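Warero (software)

Warero es un sistema de planificación de agarres para brazos robóticos que extraen objetos sueltos de una caja. Fue escrito por Shahnaz Bhuiyan y Sayaka Kuroda en el laboratorio Espinoza y se publicó en abril de 2019 con licencia libre.

Funcionamiento

El programa recibe una nube de puntos del interior de la caja y genera hasta 600 agarres candidatos por ciclo. Un módulo de percepción llamado Tralley los ordena según la probabilidad de éxito estimada, sin recurrir a modelos previos de los objetos. El candidato mejor valorado pasa al planificador de trayectorias, que comprueba las colisiones del brazo y la herramienta con las paredes.

Los cables externos se representan mediante una envolvente de cápsulas unida a los últimos eslabones. Su tamaño se ajusta a mano en el archivo de configuración, ya que el bucle de cableado cambia de forma con el giro de la muñeca.
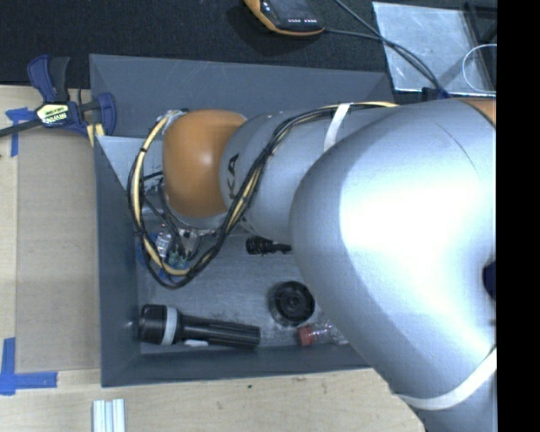
Contenido de la caja

Las pruebas emplean objetos corrientes de geometría y acabado distintos, entre ellos una linterna negra y una botella de plástico transparente con tapón rojo. Los materiales transparentes producen huecos en la nube de puntos. La versión 3 los rellena con una estimación obtenida de la imagen en color.

El conjunto de evaluación consta de unos 3000 intentos de agarre, de los cuales 410 corresponden a objetos transparentes.

Limitaciones

Warero no modela objetos deformables ni detecta si dos piezas están enganchadas entre sí. Tampoco recalcula la trayectoria durante el descenso; si el contenido se desplaza, el ciclo debe repetirse desde la captura.

Véase también

Tullitz (simulador de contactos)
Planificación de movimiento
Detección de colisiones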